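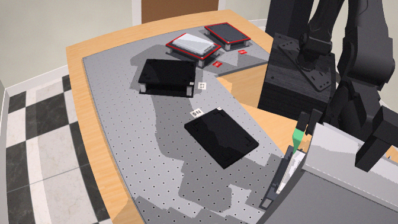
Fig. 1. Simulated bench cell: arm on its pedestal, perforated mat, boxes and printed markers.

Week 5 handout: Setting up a bench cell properly
Ruairi Mowat, Stulleldale
2022-11-01

14 shares | 3 comments

Welcome back! This is my favourite week of the course, and I know "rules and good practice" sounds like the dull part. Give it a chance. A good set of cell rules is what lets you go home on time.

Keep Fig. 1 open while you read. We'll build the same sort of layout on the Honix benches in the second half of term, so get used to thinking about it now, while mistakes cost nothing but a restart.

1. Fix the base first

The arm bolts to a plate and the plate sits on something solid. Every position you teach is measured from there, so if the base shifts, all your numbers are wrong together. Check the bolts at the start of each session and initial the sheet. Yes, every session! In the simulator the bolts never work loose, and people get lazy.

2. Markers

The small square markers on the mat are how the software will find things. House rules:
- Lay them flat, with a clear border.
- Never use the same ID twice in one cell. (Group 13 did this in October and spent a whole lab chasing a box that seemed to be in two places.)
- Don't let a part or a lid creep over a corner. Look at the tag peeking out at the edge of the black plate in Fig. 1, and ask yourself if you'd trust a reading from it.
- Write down which marker belongs to which object. Red and white markers are both in use, and colour alone isn't a label.

3. Use the grid

A perforated mat gives you a ready-made ruler. Record fixture positions by hole, row then column, counting from the corner agreed for your bench. "Near the back" is no use to the next group. The black plate sits at an angle on the mat, and that's fine, but the angle has to go in the log too.

4. Approach and clearance

Come in from above, stop, then go down slowly. Our limit near fixtures is 200 mm/s in the lab, and I'd like you to keep to it in simulation as well. Nothing stays inside the 700 mm reach circle unless it's on your layout drawing: no mugs, no phones, no elbows. Boxes placed close together, like the two red-trimmed ones, need a check of the fingers at full opening. Run it on both sides.

5. From simulation to bench

A clean run on screen is a great feeling and you should enjoy it. It doesn't replace the walk-round. Friction, cable drag and lighting all behave differently on the real thing. Fill in the Yuen checklist (17 items, both sides of the page) before you ask for power.

For next week

Draw your own layout to scale, mark the reach circle, and list every marker ID. Bring it on paper. If you're using the Trulier template, change the default units before you start.

Related handouts
Week 3: Naming frames and tool points
Week 4: Stops, resets and who holds the pendant
Week 6: Writing a risk assessment people will read
Lab sheet B: Gripper finger checks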